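Home | News | Courts | Games | Back issues | Subscribe

The castle, the couch and the $2,000 invoice

24 Mar 2026

A Witmont man has been ordered to repay $2,000 after selling a castle he didn't own to a buyer who couldn't visit it, which puts him in a long tradition of property dealing, except that this castle exists only inside Brenivitz.

For readers with healthier hobbies, Brenivitz is the medieval trading game where you spend the first 200 hours shovelling turnips and the rest of your life arguing about tariffs. Players can band together into houses, and a house can hold a castle. The castles are scarce, the waiting list is long, and the rules say very plainly that they can't be sold for real money. So of course there's a thriving trade in selling them for real money.

The court heard that the man, 34 and described in the papers as a part-time forklift driver, had been steward of a middling house on the Tumer server. A steward looks after the gates, the granary and the front door password. The castle itself belonged to the house as a whole, in the loose way that anything belongs to a few dozen people who have never met. In February he listed it on a trading forum, along with 900 barrels of salted herring, under the heading "Deceased estate, must sell".

There was no deceased. There was a house leader on a camping trip with no reception, and that was close enough for the purposes of the ad.

The buyer paid by bank transfer the same evening. He was given the password, walked his character in through the front gate, and by his own account spent a very happy night rearranging the banquet hall. He told the court he'd planned to surprise his brother with it. The herring, he said, was a bonus. 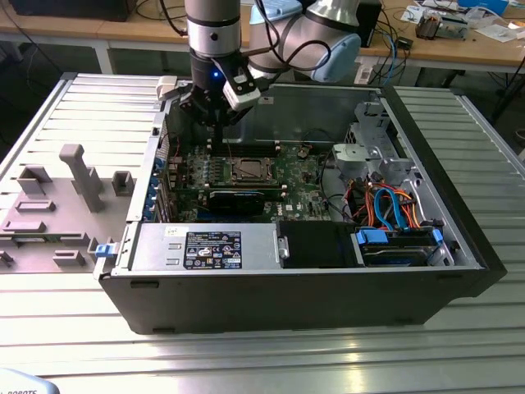 Things went sour when the rest of the house logged in the next morning and found a stranger on the throne. Some assumed it was a siege. A few of the keener ones poured boiling oil on him. He kept respawning in the master bedroom and typing his receipt number into the chat, which didn't calm anyone down, and it was well into the afternoon before somebody thought to read it.

By then the steward had resigned his post, changed his character's name and moved to a fishing village on the far side of the map. As getaways go it had a certain charm. It was let down by the fact that he'd given the buyer his own bank details, with his own full name on them, and had thanked him from his work email.

The publisher, Sani, was asked to sort it out and did what publishers do. It banned the steward for selling the castle, banned the buyer for buying it, and fined the house two weeks' worth of grain for lax security. The house is appealing the grain.

Then the buyer went to the police, and the file landed with an officer who, we gather, had to have the word "steward" explained more than once. The defence argued there could be no fraud because there was no castle, only some entries on a server. The magistrate asked whether the same could be said of the $2,000, and whether the defendant would mind giving it back on that basis. After a short break he pleaded guilty.

He told the court he had meant to use the money to catch up on rent. He had, in fact, spent most of it on a chair. It was a very good chair, his lawyer said, with lumbar support, and he was willing to sell it. The magistrate declined to take the chair in evidence and gave him a good behaviour bond on top of the repayment order.

It's easy to laugh, and we've been doing so since the list came out, but the buyer's money was as real as anyone's and he was plainly upset to lose it. He got carried away late at night and trusted a man with a crest next to his name. Plenty of people have done the same over a used car. If you're tempted by anything in a game that's being sold outside the game, assume the seller can take it back, the publisher can take it back, and you'll be the one explaining to a bank teller what a granary is.

The castle has gone back to the house, which has appointed a new steward and changed the password. The banquet hall has been left as the buyer arranged it. Members voted on it, and the general feeling was that he'd done a nice job with the tables.

The herring hasn't been found.

Recent items

- Sani raises the price of horses again, horses unchanged
- Witmont council shuts LAN night over extension cords
- Man reports stolen console, finds it under other console
- Tumer server outage: what we know and who they're blaming
- Letters: your turnip prices, continued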